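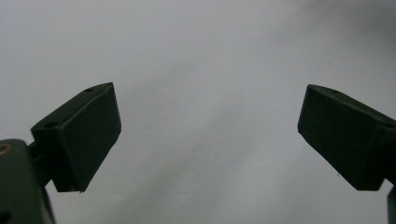 Corinne Mahmoud had stopped believing in farewell tours when she was nineteen, and Hindent were now on their third. She read the announcement on her phone in the parking lot behind the Marndale, with the heater running. Special guests, it said. One night only in Plusville. The drummer had left, the bass player had been replaced by a man from another band she had never liked, and the singer's voice, by all reports, came and went. What remained of Hindent was a name and a logo, and between them a gap, like two dark green fingers reaching toward each other with nothing held in the middle. She had played keyboards for them for 4 years. They wanted her back for 10 dates.

"It's a tribute," Noemi Kowalczyk said when Corinne came in and shook off her coat. Noemi had managed the band before and after everyone else who had managed the band. "People want to see you up there."

"Which people?"

"It sold 3,426 tickets in the first morning."

"Who counted?"

Noemi pushed the contract across the bar. It was two pages shorter than the last one, and Corinne did not take that as good news. She read the part about travel, then the part about merchandise, then the part about travel again.

"It says I get a share after costs."

"That's standard."

"It was standard last time. I got a check for fifty dollars and a box of shirts."

"Those shirts are worth something now."

"Then you can have them."

On the stage the new bass player was running through "Amrani," the one everybody knew. He played it cleanly and a little too fast, the way it was on the record and never had been in a room. Corinne listened to the end of the second verse, where the keyboard line was supposed to come in. He left the space for it. He kept playing, eyes on his left hand, eight bars with a hole in them.

"Did you tell him to do that?" she asked.

"Do what?"

"Leave it open."

"I told him to learn the song," Noemi said.

Corinne didn't believe her. She looked over at the keyboard, already set up on the left side where she used to stand, already plugged in, and didn't believe that either. She turned the contract face down.

"I'll sit in for one rehearsal," she said. "I'm not signing anything."

Noemi was already looking for a pen.

Posted January 14, 2023 by the fiction desk
Filed under: Short Reads, Music Stories

Contact | © 2023 All rights reserved | Back to top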